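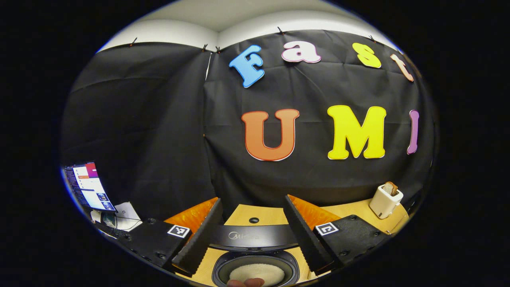

## 4. What owners said about the second bag

The first bag is easy to study. People remember buying it, often down to the shoes they had on in the store, and they will tell the story at length to anyone holding a clipboard. The second bag is harder. By then the owner has opinions about straps.

This section draws on interviews with 48 owners of at least one handbag from Stukemen or Tanotska, the two labels that sell most of the structured leather bags in our area. All of them had bought a second bag at a similar price. Meifang Dong ran the interviews in July, in a room above a shoe repair shop, and asked everyone to bring the bag they carried most. Nine arrived with a canvas tote. We kept them in.

### 4.1 Reasons given and reasons shown

Asked why they had bought a second bag, 39 owners gave a practical reason first. The usual one was size: the first bag was too small for a tablet, a water bottle or a folded cardigan. We then asked them to measure both bags with the tape provided. Among those who had named size as the problem, 14 had gone on to buy a bag smaller than the one they were replacing. One owner measured twice, asked for a different tape, and said the new bag "feels bigger in the head."

We do not take this as evidence that people lie about handbags. Practical reasons are the ones a spouse, a sister or a bank statement will ask for, and most owners had told theirs many times before they told it to us. By the third or fourth telling it had set hard. When Dong left a pause after the practical reason, which she does very well, a second reason usually came along. It was nearly always color, or a coworker.

Figure 4 shows how the two sets of reasons compare. Color rises from near the bottom of the first-reason list to the top of the second. Durability goes the other way, and only 2 owners mentioned it once the pause had begun.

**Figure 4.** First and second reasons for buying a second bag, ranked by number of mentions (48 owners). Reasons given by a single owner are grouped as "other," including "it was raining and the store was open."

### 4.2 The resting bag

Earlier work on wardrobes tends to treat an item as either in use or discarded. Our owners recognized a third state, and several used the same word for it: the bag was "resting." A resting bag lives in its dust cover on a high shelf, stuffed with tissue paper to hold its shape. It is not for sale. It will be carried again when the weather changes, or when a wedding comes up, or when the owner has the handle looked at.

How long a bag can rest before it counts as retired is not clear to us, and it was not clear to them. The Zou scale, which we used to score attachment, asks whether the owner has carried the item "recently." One woman answered yes and then worked out, aloud, that she meant her daughter's graduation. The daughter now has a daughter. We scored the item as written and made a note in the margin.

Stukemen owners rested their bags more readily than Tanotska owners did. The likely cause is dull. Stukemen bags come with a thick cotton dust cover and a card explaining how to use it, while Tanotska supplies a thin pouch that most people had lost or were using for phone chargers. A bag with nowhere to go stays on the hook by the door and gets carried.

### 4.3 Resale as a comfort

Almost every owner brought up resale without being asked. They knew what their bag would fetch on Brorer, the secondhand site, and some checked during the interview to be sure. Very few had sold anything there. The listed price seemed to work as a kind of insurance, letting a large purchase be described as money that had merely been moved to a different shelf.

This matters for how resale figures are read. Page visits on a site like Brorer are often treated as a sign of intent to sell. In our interviews, looking up a bag was most common in the weeks right after buying it, when owners were least willing to part with it and most in need of a kind number. We return to this in Section 5, where the visit logs that owners agreed to share are set against their own accounts of how often they look.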